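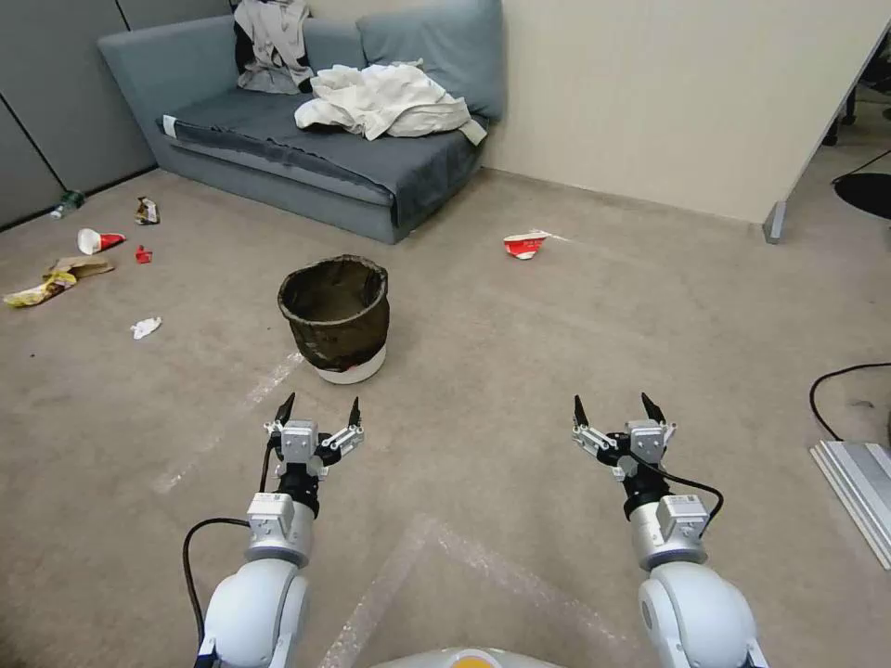

Report No. 5, page 1 of 4

Hillascombe lounge and common rooms – progress report to the Fankhauser fund
Sunday, December 26, 2021

Sorry this is going in on Boxing Day. Portal closes at the end of the year and I would sooner have it gone. Figures first, then room by room, then what we want to do with what's left.

Where the money is

Grant this period: $1,000. Spent: $622. Committed but not invoiced: $156, for the second lot of sofa covers. The rest is unspent and we'd like to carry it over, see the end.

Biggest single item was the sofa clean, then bin liners and bags, then the rug doctor hire (weekend rate, they let us hang on to it till the Monday lunch at no charge). Receipts attached as one scan. One of them has faded badly, the hardware one. I've written the total in pen beside it and the bank line matches.

What the grant was for

Quick recap as I gather there's a new reader on your side. Hillascombe is the shared house at the Ternusthorpe end of the road, with a lounge, a games room, a kitchen and a laundry used by all the residents. In July the house meeting agreed the shared rooms had got away from us. Rubbish on floors, washing left on furniture, bins too small or in the wrong spot. You funded us to sort out bins, soft furnishings and a cleaning routine people would stick to. Not a renovation. Nothing in the budget for paint or flooring and we haven't touched either.

Lounge

The room we've put most into and the one that slips fastest. Usual lounge rubbish – crumpled paper cup on its side, flattened bit of brown cardboard, yellow snack bag, wrapper over near the wall, a tissue. Another cup squashed flat further back past the bin. A green and white bottle up against the bottom of the wall. All of it on the carpet and the wastebasket standing right there in the middle of it.

So the bin being in the room is not enough on its own. Our July application said more bins would fix it. I'd take that sentence back now. What has helped:

Bin out on the open floor, where you can get to it from any side. In the corner it got forgotten. Some residents think it looks silly out there. It does a bit. Staying put for now.

Round wastebasket with a dark liner pulled right over the rim. Liners that sit down inside the bin slide to the bottom once anything heavy goes in, then the next person throws things down the outside of the bag. We tried clips, they vanished. Folding the liner well over the edge works and costs nothing.

Bottles and cups seperate from the rest. Only half working. Bottles mostly end up by a wall or beside a seat and get picked up at the evening round. We've got a crate on order for the lounge, same as the kitchen one.

The evening round is the real change. One person, one bag, every room, before the lights go off. It was meant to be twice a week in the plan you approved. Went to daily in the second month because twice a week left too much to do in one go and people dodged it. Takes no time when it's daily. Takes ages when it's been skipped.

Carpet: beige, so it shows everything. Did it with the hired machine once this period. Came up well near the door, less well in front of the sofa where there's an old tea mark we've given up on. Faint strips of white tape across it still, one diagonal and one making a corner. Floor tape comes off with warm water and a plastic scraper, then a dab of eucalyptus oil for the sticky part. Test the oil somewhere hidden first. Please don't let anyone at a metal blade, we lost some pile in the games room that way. Tape is on the list for the new year, low down.

Sofa

The blue-grey one against the wall. Keeping it. Your last feedback asked if replacing would be better value and we did get a price, but the low seat and the back cushion are both sound and the frame doesn't creak. Second hand from Breltska would have been cheaper than new, only delivery ate the saving.

Professional clean done, smell gone, colour a bit brighter. Breltska did the work, two visits, and were good about the first one being cancelled on them.

The continuing problem is the sofa as a shelf. Heap of crumpled white cloth in the middle of the seat, a greyish-white garment with dark patches slung over the left of the backrest. Nobody can sit down without shifting somebody's things, so they don't shift them, they stand, or they go to their rooms. This came up at all the house meetings and it's a bigger complaint than the rubbish. Didn't expect that.

What we've tried on the sofa:

A sign. No effect, taken down.

Basket in the hall for anything left on furniture. Works all right, but it fills up and then it's just a second heap. Emptied at the weekend now, whatever isn't claimed goes to the laundry shelf.

Hooks inside the lounge door. Good for coats. Not much use for loose cloths and washing.

Next step is a covered bench in the hall. Not in this budget, not asking for it here. Only mentioning it so it isn't a surprise in the next application.

Covers: first set washed and shrank. My fault, the label said cold and I did warm. Second set is the committed money above. They'll be cold washed and line dried and there is now a note taped inside the laundry cupboard saying so in large letters.

Kitchen

Short section, it's mostly fine. Bottle crate by the back door gets used. Tea towels down to one drawer from three. Got rid of lids that matched nothing. The compost tub has been a pain in the warm weather, fruit flies, so it goes out every night with the evening round and gets rinsed. Fridge clear-out on the same day as bin day, anything without a name goes. One argument about a cheese. Settled.

Games room

Behind. The shelf unit we meant to fix to the wall is still waiting on the right brackets, hardware shop had them on back order. It's been emptied so it can't tip and the board games are in tubs underneath. Some of the puzzles have pieces missing and I'd like a wet afternoon to go through them before we decide what's kept. Not a thing to spend grant money on, just time.

Laundry

Added a rail. Should have been in the original plan. A lot of what ended up on lounge furniture was coming out of the dryer with nowhere to go, so a rail and one shelf per floor has taken the edge off. Not cured, see sofa.

Powder and pegs now bought in bulk out of the house kitty, not the grant.

What hasn't worked

Roster on paper. Got wet, got lost, got drawn on. Moved to the whiteboard.

Small lidded bins. People won't touch the lids. Two gone to the bathrooms, where lids are wanted.

Bags from the discount shop. Split. False economy, went back to the thicker ones, and that's most of why the consumables line is over. I should of flagged it earlier in the period, sorry.

Saturday morning big clean. Low turnout after the first go. Dropped, and the evening round does the job better.

Changes against the approved plan

Evening round daily, not twice weekly. No cost.
Lounge bins: one open wastebasket in place of two lidded ones.
Laundry rail added, paid from the signage line, which we didn't need.
Sofa cleaned and recovered, not replaced.
Wall shelf pushed to next period.

If any of those needed sign-off before we did them please tell me now and I'll write it up properly. My reading of the Fankhauser guidelines was that moves within the total are OK so long as they're reported.

Things you asked about last time

Are residents using the rooms more? Yes for the kitchen. Lounge is better in the evenings, still quiet by day. No numbers, we don't count heads and I don't think people would like it if we did.

Will it keep going after the grant? Evening round, yes, it's free. Liners and bags come out of the kitty from next period. Carpet machine hire is the one I can't promise. Once a year from the kitty is possible, more than that no.

Can the neighbours use the lounge? Raised at the meeting. Residents are open to it for the odd afternoon once the seating is reliably clear. Parked until then.

Next period

Wall brackets, shelf up.
Bottle crate into the lounge.
Second covers on, washed COLD.
Tape off the carpet, oil on the leftover marks.
Another go at the tea stain, with someone who knows what they're doing.
Sort puzzles.
Price a hall bench, price only.

Request

Please may we carry the unspent balance into next period, for the brackets and one more carpet clean. No new money requested. If carry-over isn't allowed I need to know before the portal shuts so I can return it the right way – last year it took three emails to find out which account.

Attachments: receipts (one scan), bank lines, revised budget sheet, minutes of the July house meeting. The budget sheet has a tab called "old", ignore that one.

Hillascombe house coordinator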